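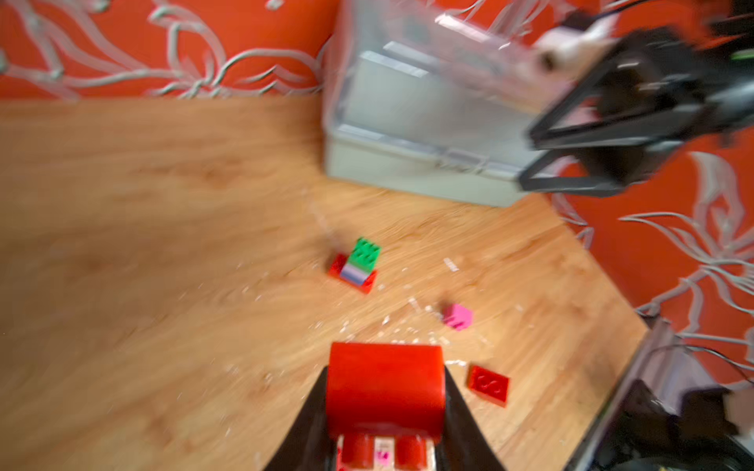

*Red and green bricks on the laminate.*

**Thread: Scratches in laminate, repair or replace boards?**

**vestov_flats**
Click laminate, light honey color, glued to nothing, floating over foam. Two years of toy bricks and chair legs. Fine scratches across the grain, none through the print layer as far as I can tell by fingernail. Planning to fill with Amin hard wax. Any reason not to?

**plankcount**
Hard wax is for chips and gouges. On a fine scratch it sits on the wear layer and comes off with the first mop. Use a repair pen one shade lighter than the board, wipe after 2 minutes, repeat if needed.

**Nokbridge_Dan**
Disagree. I melted wax into fine scratches in a hallway in August and it has held. You have to level it with the plastic scraper and then buff with 400 grit pad, dry.

**plankcount**
400 grit on a wear layer leaves a dull patch. It shows at a low angle in evening light. Please don't recommend that for a finish with any gloss.

**Nokbridge_Dan**
Mine is matte. Fair point for gloss.

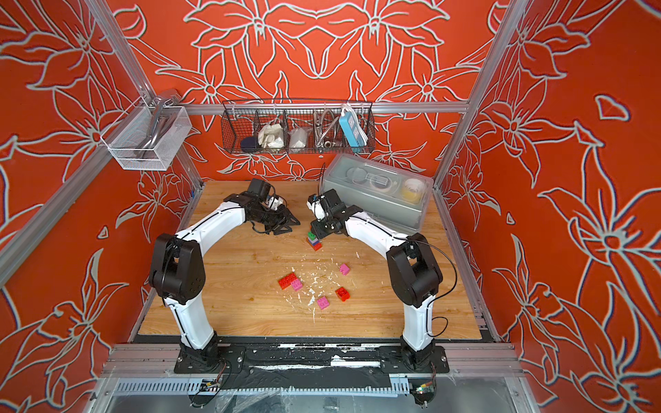 **mopbucket3**
What is the gap at the wall for if I end up pulling boards?

**plankcount**
It lets the floor expand with humidity. Check the installation sheet for the width and keep filler out of it.

**vestov_flats**
Mine is semi-gloss, so pen it is. I have 3 spare boards, code 2516, from Trakasport when they still sold flooring. Would they match?

**Nokbridge_Dan**
Same code, different batch, could be off a shade. Lay one loose next to the old floor in daylight before you unclick anything.

**vestov_flats**
Will do. Pen first, in the corner behind the door.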